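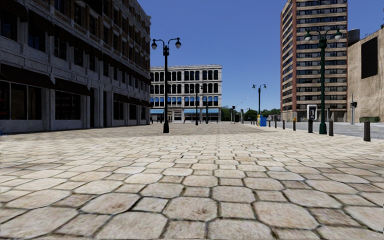

Cobbled plaza with stone buildings and ground-floor awnings

Petition signatures - do they have to be from residents?
Posted by Jaltus, Friday, July 5, 2019

I am helping with a petition asking the council to keep the night shelter on Florkolard Street open past August. We have 1653 signatures, of which 129 give a postcode outside the borough. The council's petition page says a full debate needs "600 valid signatures" but does not define valid. Do we strike out the 129 before handing it in? Also, 5 sheets have the petition wording on the back only. Are those usable?

Torres
Check the petition scheme itself, not the web page. It is normally an annex to the constitution of the council. Most schemes accept anyone who lives, works or studies in the area, so an outside postcode does not rule a person out. Leave the entries in. If the officer rejects all 129 you still have 1524, well over the threshold.
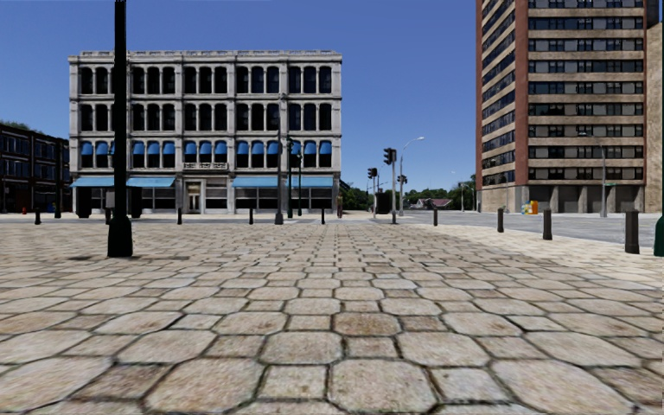

The sheets are the weaker point. Many schemes want the wording at the top of every page, so that signers can be shown to have read it. Send them as a separate bundle with a covering note, and ask for the validation result in writing. Check the lead time as well - ours had to be in three weeks before the meeting, and a petition handed in late went to the next one. With an August closure that could matter, as many councils hold no full meeting that month.

Trimik
just hand it all in, they only look at the total. Ours had people from all over on it and it was fine. You could ask to speak at the meeting too, five minutes I think it was, but you have to book it.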